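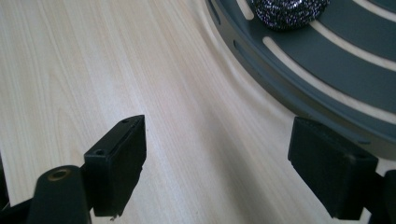

Figure 7.1 Two gripper fingers, open, with a round slotted tray beyond them on a pale wooden tabletop.

Chapter 7
From Pixels to a Plan

By now you have spent six chapters getting comfortable with motors, joints and coordinate systems, and you may well feel (as a good many readers do at this point) that the hard part must be behind you. In one sense it is. You can tell an arm to go somewhere and it will go there. What we haven't talked about yet is how the software decides where "there" ought to be, and that is the business of this chapter and the next.

Take another look at Figure 7.1 and try to forget, for a minute or two, everything you know about tables and trays. Your program has no such knowledge. It gets a grid of numbers, and out of that grid it has to work out which dark shapes are the gripper's own fingers and which dark shape is something it might want to pick up. Notice that the right finger overlaps the rim of the tray. A simple rule such as "anything darker than the wood is an object" would happily glue the two together and hand your planner one large, strange lump. Notice too that the tray has curved slots with the wood showing through, so the same rule would slice the tray into bands. And the glittery thing resting on it, all silver and purple specks, is just the sort of surface that upsets an edge detector!

We will take these troubles one at a time. Section 7.1 builds a mask for the fingers, using the joint readings you already know how to get. Section 7.2 fits curves to a rim when only part of it is in view. Section 7.3 brings in the Omis planner, which takes a list of shapes and gives back a path, and we'll spend a good while on what it does when that list is wrong. Section 7.4 is a longer worked project in which you put the pieces together.

The exercises use the Bavham practice set, 2000 views of tabletops with the outlines already drawn in. Please set aside 341 of them before you begin and don't peek until Section 7.4. It is a very tempting thing to do, and your scores will look lovely if you do it, and they will tell you nothing at all.

Before you start, you should be able to:
convert a point from camera coordinates to arm coordinates (Chapter 4)
read and log joint positions 50 times a second (Chapter 5)
run the Sukus simulator and load a saved setup (Chapter 6)

If the first of these feels shaky, go back and give it almost 30 minutes with a pencil and paper. We use it on nearly every page from here on, starting with the finger mask.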